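Product review: Darnine hand-held gripper, domestic collection kit
Reviewed against the Clerevow Good Practice Guide for in-home work

The Darnine is a two-fingered, hand-held gripper intended for recording household manipulation tasks. Our program acquired six units in October and assessed them against the Clerevow guide, which our ethics office has adopted for all work carried out in private dwellings. The guide contains 17 clauses. Only those bearing on the equipment itself are considered in this review.

Over the trial period, operators logged 383 episodes, the majority of them bedding and laundry tasks. Soft goods were selected deliberately. Clause 3 requires that a tool be trialled on the least predictable material it is expected to handle, and fleecy textiles catch, bunch and slide in ways that rigid kitchenware does not.

Grip performance was satisfactory. The rubber pads held thick fabric without marking it, and operators reported good control when closing on a single fold. Thin cotton sheeting was less reliable, and several attempts were needed where the sheet lay flat against the mattress. The manufacturer's handbook offers no guidance on this point.
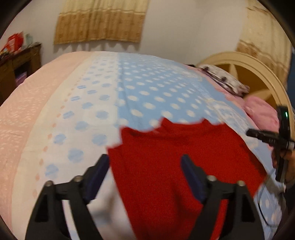 Bedding task: the gripper's pads above a red cloth on a polka-dot sheet, with a second hand-held device in use at right.

Two-operator work deserves particular comment. The guide asks that each person keep to an agreed side of the work surface and that any cable be kept clear of the other operator's reach. The Darnine handbook is silent on both matters. Our supervisors now brief each pair before recording begins, and we would encourage other organisations to do the same.

Privacy provisions are mixed. The wide field of view is valuable for later analysis, but it also takes in furniture and personal belongings well beyond the task. The guide obliges teams to walk the room with the householder beforehand and to offer to put items away. The companion software, Saliba, permits an episode to be deleted on the spot – a welcome feature – but cannot mask part of a recording.

Cleaning is straightforward. Pads should be wiped between households and inspected for embedded fibres. Sekar Hutapea, who coordinated the trial, has asked the supplier to colour-code replacement pads so that sets are not mixed between homes.

The competing Ilar unit is lighter and easier on the wrist during long sessions, although its pads wore noticeably sooner in our hands.

Assessment: suitable for supervised in-home use, subject to a written two-operator procedure and a room check before each session. Reassessment will follow the next Saliba release.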